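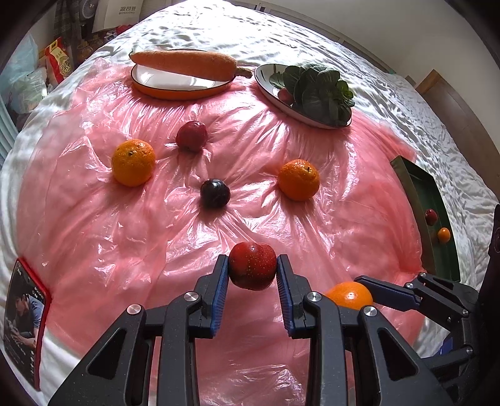

Drosley box scheme asks members to spread the fruit out before it goes to the kitchen

The Gornach fruit and vegetable scheme in Drosley has delivered 2937 boxes up to the end of January, and it now has a new request for the people who receive them. Before anything is put in a bowl or in the fridge, members are asked to lay out the whole delivery on a clean plastic sheet and look at each piece.

The request was printed on a green paper and put in the boxes on Monday. It follows a small survey among the 117 households in the scheme, in which many people wrote that they find a soft plum or a spoiled orange only after some days, at the bottom of the bowl.

Rangi Tomoana packs the boxes and wrote the text of the paper. He says that the place is not important, as long as it is flat and big enough. In a small flat the kitchen table is often full, and then a bed is the largest surface in the home. At his own home he has done it on the bed for years.

The method is simple. The sheet is spread over the bedding and the fruit is placed on it with space between the pieces, so that one can turn them. Vegetables stay apart from the fruit, on plates. In the bed layout shown on this page, the apples, oranges and plum are on a pink sheet, while the carrot has one plate and the leafy greens have another.

Plums should be looked at first, the paper says, then the oranges, and the apples last. A fruit with a soft place is to be eaten the same day or cooked. Leafy greens are to be used before the carrots, which can wait in the fridge. When the work is finished the sheet is wiped, dried and folded for the next delivery.

Members who find a bad piece can bring it back to the collection point in Barbieri Street and will receive another one, or they can send a message before seven in the evening on the day of delivery. Until now the scheme exchanged only whole boxes. The new rule will be tried for 12 weeks.

The price of a box stays at £14. From next month there will also be a smaller box for people who live alone, with fruit only – the price of this one is not decided yet.
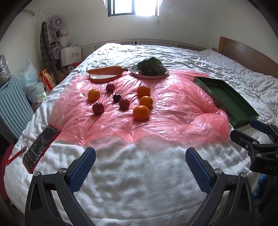 Ebony Doolan would prefer that the scheme check the fruit before it leaves the packing room. She gets a box every second week, and she told this page that she comes home late and has no wish to put oranges on her bed at ten o'clock in the evening. She is pleased with the exchange of single pieces, however, and had asked for it already last summer.

Mr Tomoana answered that the boxes are checked when they are packed, but that plums can be damaged on the road. He will ask the drivers to stack the boxes lower.

Sheets can be collected without charge at the Drastodar shop during opening hours, one for each household. Members who already have a clean tablecloth of plastic can use this instead.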